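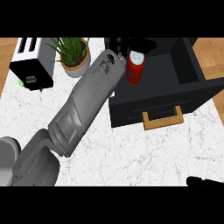
The Borkside show is moving to mornings, and we've got a new segment

Okay, a bit of news from our little corner of the podcast world. Starting in March, new episodes of Borkside will drop at 6 a.m. instead of late at night. So many of you told us you listen on the way to work or while packing lunches, and it seemed silly to keep posting when half of you were asleep (and the other half should've been).

The bigger change is a segment we're calling the Renaud Hour. It's 10 minutes long, so don't ask me about the name. The idea is simple: one of us picks a habit, sticks with it for 31 days, then comes back and tells the rest of the group how badly it went. I'm up first with getting off my phone before bed. I've already cheated twice and we haven't even started recording — great sign!
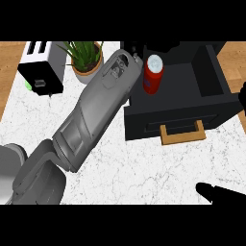 We're also switching hosts for the audio files, from Mamex over to Cellance. If you listen in a regular podcast app you shouldn't have to do a thing. If you saved the old feed link by hand, you'll want to grab the new one from our subscribe page before the end of February. The back catalog is coming with us, including the first 2 episodes, which I begged the guys to leave behind. My mic was facing the wrong way for all of the second one and I got outvoted anyway.

Oh, and we passed 1000 subscribers in January! I was eating cereal over the sink when I saw it and yelled loud enough to scare the dog. Thank you, really. When we started this thing I figured it'd be us and a couple of cousins, and one of the cousins has since unsubscribed, so I'm extra grateful to everybody else.

If you've got a habit you want to see one of us suffer through, send it in through the contact form. Cold showers have been suggested plenty already and I'm still voting no. We're looking for stuff regular people with jobs and kids could do — cooking at home, walking after dinner, keeping a budget, that kind of thing. We'll read the best ones on the first morning episode.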